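**Liltside couple "still together", says the channel that needs them to be**

Another press note about the winning pair from *Mukenholm*, and once again they are "stronger than ever". I have now read that phrase in three press notes since April, and I believe it a little less each time. 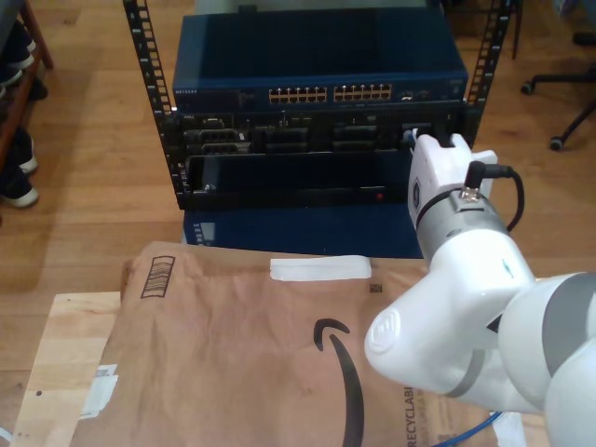

Are they really living together in Liltside? The channel says so, but the only proof on offer is a kitchen photo in a magazine owned by the same people.

I don't wish them ill. They seemed fond of each other in the final, and she did laugh at his singing. But the prize money is paid in two halves, and the second half falls due when the reunion special goes out.

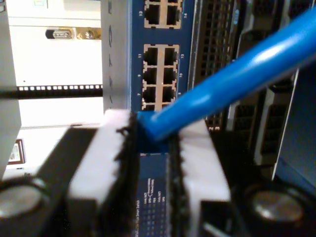
That special, by the way, is sponsored by Grurkus, who also paid for the ring. You may draw your own conclusions – I have drawn mine. Our postal poll on whether they will marry brought in 1448 cards: 855 said no. The rest were split between yes and don't care. 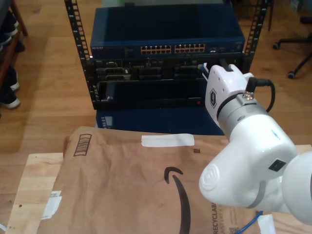 No. 212 – page 7

As for the rumour that the runner-up has been offered her own show, Mercado will only say it is "talking to lots of people". It said the same before that cookery thing, which lasted four weeks.

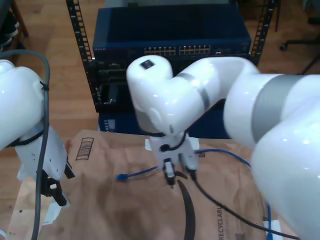 Beryl from the letters page thinks I am being sour, and writes that plenty of marriages have started on less than a free holiday and a camera crew. Perhaps so. I'd still like to see them in a supermarket queue.

The reunion goes out at nine. I shall watch it, obviously.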